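Dernbridge Community Orchard and Kitchen Project
Progress report to the Henriques Fund, second half-year

It has been a busy, muddy and mostly very happy six months, and we are so glad to have the chance to tell you about it. When we last wrote, the Jileck field was still waiting for its fencing and we were all rather anxious about the rabbits. The fence went up in March, the rabbits have gone back to bothering the allotments next door (sorry, allotments!), and every one of the young plums came through the winter.

Your grant of £2,309 for this period has been spent almost entirely as planned. The largest share, £577, went on the fencing and the two field gates. We had budgeted a little more than that, but Danero let us have the posts at last year's price, and with your agreement the difference went towards a second apple press. It arrived without its handle, which took three weeks and a great many emails to put right, but we had it working in good time for the early windfalls.

Cookery sessions have carried on through all of this. We moved the start to half past ten so that parents could come straight from the school run with time for a cup of tea first, and the mornings have been noticeably fuller and noisier for it. Chutney remains the favourite by a long way. We also tried a bread morning, which went well enough apart from the oven, about which more below.
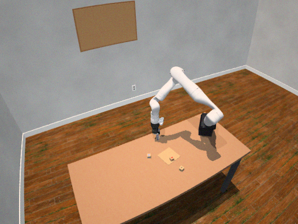
One of the parents wrote to us afterwards that the sessions were the first thing she had come to in Dernbridge where she hadn't felt she needed to know somebody already, and that her son now eats pears, which she had quite given up on. She also asked whether we might run something in the school holidays, and several other families have since asked the same. We would dearly love to, and a small request for that is included in next year's budget.

Now, the oven. It is old, it runs very hot at the back, and the thermostat can no longer be trusted. We have had a quotation of £300 for the repair and would like to go ahead before the autumn, using what is left in the equipment line, if you are content with that.

Juice sales brought in £2,051, all of which has gone back into bottles, labels and hall hire. The pruning course has had to slip to the winter, as our tutor was unwell, and we will send you the new dates as soon as they are settled. You would be very welcome to come along, and please do bring wellies.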